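Apr 22, 2024 - Clotley bench, kitchen and personal care mix-ups

Long entry today, so make yourselves a cuppa first. I finally got back to the mix-up question that Shadi Yammine raised in October, after her aunt very nearly dressed a salad with the Toltach hair oil (she smelled it in time, bless her). Same amber colour, same flip cap, same squat shape, and both of them live on a shelf near a sink in half the homes we've talked to.

I started with the labels, which is the cheap part. The current Toltach label has the word "olive" in letters far bigger than the word "hair", and I've grumbled about that before so I won't go through it all again. Charvát sent over two alternatives, one with a dark band at the neck and one with a tactile strip down the side.
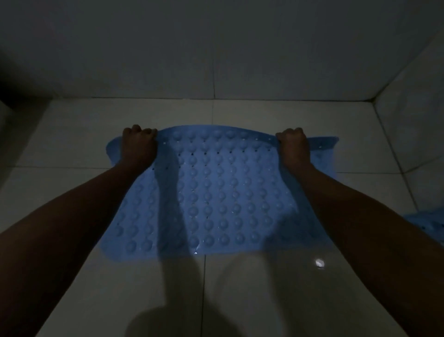 The dark band reads well in good light, but I tried it with the blinds down and my glasses off and could hardly pick it from the cooking bottle. The tactile strip I liked much more than I expected to! You find it with your thumb before you've even looked, though it does start to lift at the bottom corner once there's oil on it. Need to ask Charvát whether the adhesive is the same one they used for the Urkusholm samples, which peeled as well.

Survey replies: 589 back out of 1000 sent, a lovely result considering how long the form was. I've only read the free comments so far. Plenty of people decant into unmarked bottles at home, and no label of ours is going to help them there - worth a chat, all the same.
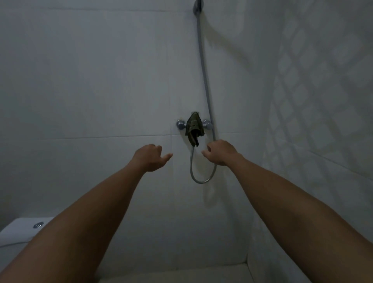

Caps next. Shadi thinks a pump would settle the whole business, as no one expects cooking oil from a pump, and I'm inclined to agree with her, but the pump in the drawer (part 2515) dribbles after every press and left a ring on my good notebook. I'll try it again with the shorter tube.

Still to do: scent strips, the large-print label, and returning the Urkusholm box, which is under my desk with the lid taped.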